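Girkusthorpe Bench Top - White

Product code group: Laboratory and classroom surfaces
Supplied by: Bundow

The Girkusthorpe is a plain white bench top for school science rooms, libraries, art rooms and council meeting spaces. It has been part of the Bundow range for many years and is ordered most often as a replacement for older tops that have stained or lifted at the joins.

The matte finish was chosen to limit glare under ceiling lights. It takes pencil, water-based paint and most common inks without lasting marks, provided spills are wiped up on the same day. Strong solvents should not be left on the surface.

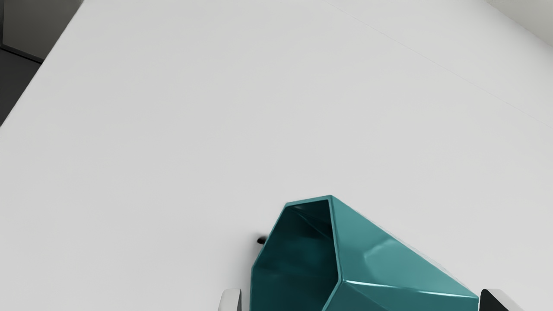 Tops are sold singly or in sets of 4. Each top is rated to an evenly spread load of 100 kg when fitted to a Stivodik frame, and customers using frames from another maker should ask for the fixing guide before drilling. Two tops may be joined end to end with the Venkataraman joining strip, sold separately in white or grey.

Colour may vary slightly between batches. Where several rooms are to match, we recommend placing a single order and noting this on the form.

Care and cleaning
Wipe with a soft cloth and warm water. A mild detergent may be used for grease. Scouring pads and powder cleaners will dull the finish and are not covered by the warranty.

Delivery and warranty
Metropolitan orders are sent by road and normally arrive within two weeks. Regional centres should allow longer, particularly from October to the end of the school year. A lift-gate truck can be arranged on request. The warranty covers warping and edge separation for four years from delivery - it does not cover heat damage or cuts.

Enquiries
Quotes for schools and public bodies: Malathi Warrier, Institutional Sales
Fitting and spare parts: Segundo Echeverri, Technical Services
Phones are answered from 8:30 am to 4:30 pm.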